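ok thread. been promising this since the June meetup last year. rules we run for bin picking trials, what they're for, which ones I'd fight you over. long. mute me if you're here for the dog

1/ Write the protocol before the first pick. Not during. Not the night before the report's due. One page, dated, names on it. Ours is called Silutbridge for dumb historical reasons and it's on its 51st revision, which tells you how good the first one was

2/ A trial has a start and an end, and both are written down. Start = arm at home pose, bin scene set, operator hands off. End = object released in the drop zone or timeout. If you can't say when it ended you can't say it worked. I've read whole papers where I couldn't tell

3/ Scene resets. This is the one everybody fudges. If a person puts the objects back by hand they WILL put them back nicely. Graspable side up, lots of room. They don't mean to. I do it too

4/ So: objects go in a tub, tub gets tipped, whatever lands is the scene. No nudging. If something bounces out it goes back in from the tub, not placed. Only exception is an object leaning on the wall past the rim, then re-tip the lot

5/ "but that's a really hard scene" yep. log it

6/ Human interventions count. Every one. If you reached in and turned the cup a bit, that trial is an assisted trial, seperate column. Not a success, and you can't bin it either. Natalie Hollis went back through one of our old sets of 428 picks and re-coded the assists and the headline number dropped enough that we pulled the slide. Good on her

7/ Hands in the cell. Boring but it's the one that hurts people. Arm in a protective stop or drives off before anyone reaches in, every time, including "just for a sec". Reduced speed isn't a stop. A paused script is REALLY not a stop. A paused script is one keypress from moving

8/ And the person reaching in is the person holding the pendant. Not their mate at the desk. We had an argument about this for 2 weeks and I'd have it again

9/ Do a risk assessment for the gripper on its own, not only the arm. People read the collaborative robot stuff, see the arm's force limits and stop there. Fingers have pinch points. Linkages have pinch points. Whatever you bolted on last Thursday has pinch points and no paperwork

10/ Cable and hose dressing gets checked at the extremes of the workspace, not at home. Home is where everything looks tidy. Drive to the far corner of the bin, wrist rolled right over, and look. Then do it again after any change of tool

11/ Fix the bin. Physically. I don't care if it's heavy. A heavy bin still creeps when a finger catches the wall, then your calibration's off by a few mil and you spend the arvo blaming perception. Clamp it, and mark where it goes so it comes back to the same place

12/ Object sets. Don't only use the ones you tuned on, and don't only use boxes. Want a mix of awkward: bristles, something shiny, something thin, something hollow, something too small for your fingers. Write the list down. "household items" is not a list

13/ Retire objects on purpose. Things get squashed and scuffed and you end up testing on a different cup to the one you started with. Ours get swapped as a whole set at 200 trials, old set gets bagged and kept. Cheap. Do it

14/ mid-trial at our end. brush, tape measure, cup, little bottle, all where they landed
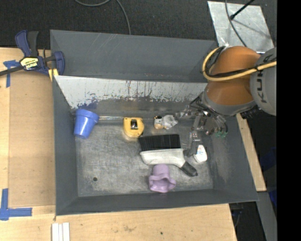 15/ Daichi Morikawa replied to an earlier one: tipping the tub isn't random either, you get the same clumps every time if the same person tips it, and at Stultier we ended up rotating who does it and writing initials beside each trial. Also reckons a re-tip should be logged with its reason, or the exception in 4 slowly eats the rule

16/ he's right, and the re-tip thing stings a bit. We log that a re-tip happened but not why. Going in the next revision. Initials too

17/ Timeouts. Pick a number before you start and leave it alone. If you stretch it halfway through you start again from trial one. Yes all of them. Yes I know it's Friday

18/ Failures get a category on the day, by whoever was running it. Missed, slipped, collided, wrong object, no plan found. "other" needs a sentence. Doing it a week later off video is guesswork, everyone suddenly remembers it as a perception problem

19/ Publish the protocol with the results. The full page, ugly bits included. Roteo did this with their tote trials and it was the first time I could run somebody else's test without emailing them nine questions

20/ Things I don't have a good rule for yet: lighting (we log blinds up/down, pretty weak), how worn is too worn for fingertip pads, and what to call it when it picks two things at once and drops the right one in the zone. Currently that's a fail. Sakamoto counts it as a success with a note and I can't fully say they're wrong

21/ If your lab has a written rule for the double pick, reply with the wording please — the actual wording, not the vibe. Will stick the good ones under this post tomorow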